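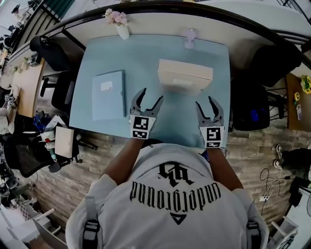 **How do I sort out my late aunt's paperwork without losing my mind?**

Hello everybody, first post here, so please be gentle with me! My aunt passed in March and I've been the one handling her papers, mostly because I live closest and have the biggest dining table. She kept everything. I mean electric bills from two apartments ago, the warranty for a toaster, church bulletins, tax returns, and right in with all of it, letters from my grandfather that I had never seen before. There are 13 boxes and I've managed to get through 2 of them, because I keep stopping to read (you would too, he was a funny man).

My cousins want it finished and keep telling me to shred the lot. I don't want to shred the lot. But I also can't have it in my dining room forever. Where would you start, and how long do I need to hang on to the tax and bank things? I have a few folders and a label maker that I'm a little scared of.

Thank you in advance, and sorry for going on.

Ebuka Haruna

---

**Thodoris Papadakis**

Oh Ebuka, I'm so sorry about your aunt. I did this for my father when we emptied his place in Tirkley, and I remember that feeling of opening a lid and just wanting to close it again.

What finally worked for me was giving up on reading. The first time through, you only look at a paper long enough to know what kind of thing it is. I had one pile for money and legal, one for family, one for "ask somebody," and a big grocery bag for recycling. Anything with handwriting went straight to family and I wasn't allowed to unfold it until the evening, with tea. It sounds strict but it saved me, and the evenings ended up being rather lovely. 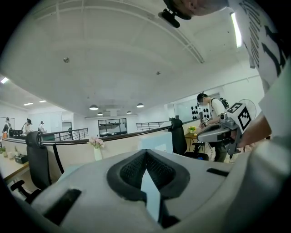 Do it in short stretches too. I set a kitchen timer for 50 minutes and then got up and walked the dog, whether I was in the middle of something or not. I tried doing a whole afternoon once and found later that I'd filed the car title with the Christmas cards!

As for how long to keep things, please ask whoever is doing her final tax return before you shred a single page. It depends on where she lived and whether the estate is settled, and I'd hate to tell you wrong. Deeds, the will, and anything about a pension I'd keep no matter what.

Oh, and write on the folders in pencil at first. You'll change your mind about the names, I promise. I had one called "Nurmi" for months, after the lawyer, and then couldn't for the life of me remember what was in it.

---

**lurkcombe_lil**

scan it all and toss it. my phone does it fine

---

**Patient in Roltevwood**

I'd go along with Thodoris on nearly everything, and I'd only be careful about the scanning advice. Scans are wonderful for sharing the letters with your cousins (it might even soften them up a bit), but keep the originals of anything signed or stamped until the estate is closed.
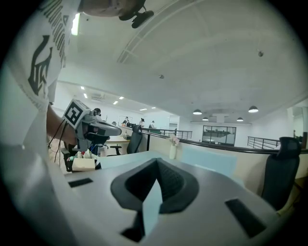
For your grandfather's letters, take out the paper clips and rubber bands, because they rust and stick and leave marks. Then lay the pages flat in acid-free folders and put them in a closet inside the house. Attics and basements are hard on paper. My mother's letters sat in a hot attic for 33 years and the edges crumbled when I picked them up, which I still feel bad about.

If the envelopes have postmarks, keep each one with its letter. Half of ours weren't dated inside, and the postmark was all we had to go on.

And let the label maker wait until you're down to the last box or so. Good luck, dear, and do come back and tell us what your grandfather had to say!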